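Learning to find the sleeve

Folding a shirt is easy to program if the shirt is already lying flat. Ivan Stetsiuk's group at Brurnent spent most of a winter on the part before that, when the garment is a heap and the robot has to work out what it is holding. 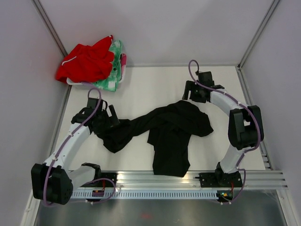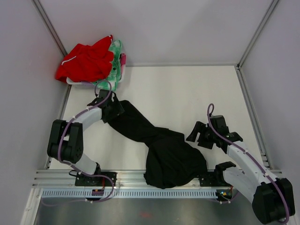
Two arms and a black garment at the Claluncombe lab, with more laundry at the back of the table.

Dark clothes are the hard ones. On a striped shirt, a camera can follow the pattern around a fold and guess which layer is on top. On black fabric the creases nearly vanish, and the group's first model, called Gindik, would often pick a fold in the middle of the body and treat it as a cuff.

The new method gives up on naming the parts at the start. One arm takes hold of any edge it can reach and moves it a few centimetres, and the software compares the outline before and after. Fabric that follows straight away belongs to the same panel as the grip. Fabric that lags is probably underneath, or attached further along. After each small pull the model updates its guess and decides whether the second arm should come in.

“People do this without thinking when they empty the dryer,” says Solomiia Tkachuk, who wrote most of the planning code. “You give it a tug and see what colour of mess you've got.”

The model was trained on 1,001 recorded pulls, all steered by a person at the controls. It was then tested on 59 garments it had never seen, starting from a crumpled pile each time. The old model found two usable corners on 8 of the black ones before the time limit. The new one managed that on three times as many, and it usually needed three pulls or fewer to do it.

It is slower, though. Every pull costs a few seconds, and on light or patterned clothing the old model is still the better choice. Stetsiuk would like a version that looks first and only starts tugging when it is unsure. Hoods remain a problem – the model tends to read them as a third sleeve – and anything with a lining confuses it badly.

Semeniuk, a commercial laundry operator that helped pay for the work, has asked for towels next. Tkachuk is less keen on towels. They have four corners that all look the same, and she expects the labelling to take up the rest of her year.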